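January 20, 2020

Glue day again. I said I'd write up the hide glue trials properly this time instead of leaving them on the backs of envelopes, so here goes (Radek, you may stop leaving notes on my kettle).

Where we'd got to: the Kopecký chairs came in with every joint gone, all six stretchers loose and one back leg held in with what I'm fairly sure was bathroom sealant. Lovely chairs underneath it. Whoever made them knew what they were doing and whoever mended them did not. I spent most of Friday picking white rubbery stuff out of mortises with a bent dental pick and swearing at it.

So, the glue. Soaked the granules overnight in cold water, 2 parts water to one of glue by weight, which is thinner than Svatopluk likes but he learned on a hotter stove than ours. By morning it had gone to a fat wobbly jelly, all swollen through, no dry bits in the middle. Warmed it in the jam jar in the water bath. It ran off the brush in a nice unbroken string, then went to drips when I lifted it higher. Good enough for me!

The old Mirent thermostat on the bath is drifting again. It clicks off too early, then sulks, then overshoots, and the smell tells you before the dial does. I've put a bit of tape on the dial where it should really sit. Please don't move the tape. Viera moved the tape in May and we had a pot of brown soup that wouldn't have stuck a stamp down.
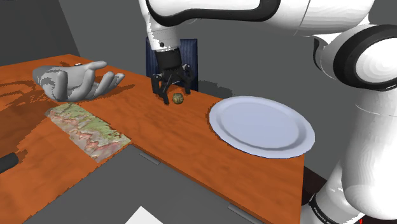
Test pieces next. I cut beech offcuts and glued them in pairs, one lot with the wood straight off the shelf and the other warmed on the radiator first. Same pot, same brush, same clamps. Left them over the lunch break and then some, and knocked one of each apart to see how they'd gone. The cold one let go along the glue line, clean as you like, with a skin of set glue on both faces. It had gelled before the clamp ever got to it. The warm one took fibres with it. I know, I know, everyone says warm the wood, but I've never sat down and compared the two side by side and it cheered me up no end.

The rest of the pairs are on the shelf under the window with pencil marks on the ends, W for warm and C for cold. Leave them for 7 days please, then Iveta and I will break them with the long lever and write down what happens.

Open time is still the thing that worries me for the chairs. With a whole frame to close up you've got to get glue on eight tenons and the lot squared before it grabs, and I'm slow. Ľudovít reckons a pinch of urea in the pot would buy us enough. I've used it before on veneer and liked it, never on a chair someone's uncle is going to lean back on. Might try a small pot of it tomorrow, on scrap, before I go near the good ones.

Clamps: two of the long Flaltemach ones have bent bars and walk sideways as you tighten. I've hung them on the left-hand nail. They're fine for holding a door shut and not much else.

Other bits. Out of cotton rag. The 900 g tub of granules is down to the last inch, so I've put another on the Skivix order along with brushes (the cheap ones shed, get the ones with the string binding). Seat rails for chair four still need the old pegs drilled out, start from the inside face or you'll chip the moulding.

Pot's off, lid's on, jar is in the fridge behind the milk. It is labelled.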